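Nokham picture frame, dark grey

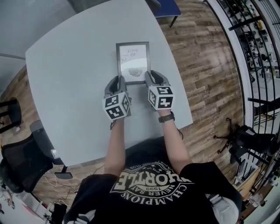
I sell a fair few frames and the Nokham is the one I keep taking home myself! The border is thin and dark grey, so it goes with nearly anything (certificates, prints, that poster you've had rolled up since July). Lay it flat on a table when you swap what's inside, it's so much easier than wrestling with it on the wall. It costs £33, and delivery is free if you spend over £100. Any questions, just ask for me, Meenakshi, at Fonmont.

We use cookies to keep your basket working. Accept / Manage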